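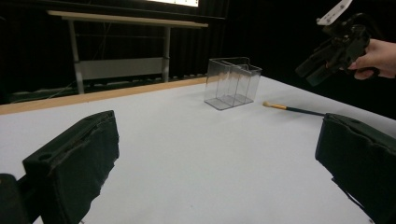 Tips for trying out hand grippers at the workbench

I've been swapping fingers on hand-held grippers since May, and my notes were getting out of hand, so I typed up the ones I still use. Most of this works on a kitchen table too!

Pick boring test pieces. My favorites are a paintbrush and a clear plastic organizer box, the kind with a divider down the middle. The brush is a long skinny thing that wants to roll or swing when you grab it off center (go for the handle close to the metal part, it balances better there). The box is slick and light, and if you squeeze too hard it bows in and pops right out.

Work on a plain matte white top if you have one. Dark fingers show up nicely against it, and you can tell when a tip is touching the table and when it's hovering a hair above.

Clear plastic is a pain for cameras. If your camera keeps losing the box, try moving your lamp before you fiddle with any settings. I wasted an evening on the Vostura controller before I figured that out. A strip of masking tape along the rim helps too, but then it's a different test, so write it down.

Worn pads aren't trash. Ragged top edges bother me less than a shiny gripping face, and I keep going until the brush starts slipping. Wipe the pads with a damp cloth, let them dry, try again, and only then reach for new ones.

Comparing two grippers? Do 20 grabs with one, 20 with the other, then trade and do it all over. Your hand gets tired and the second one always looks worse otherwise. Settimio Bianchini does 30 at a stretch, but he has better wrists than I do.

Start every grab with the fingers wide open. I used to creep in half closed and kept knocking the box over.

Next up is the softer Wuvel pad set, once it gets here from Stadmont. I'll add my numbers at the bottom of this page.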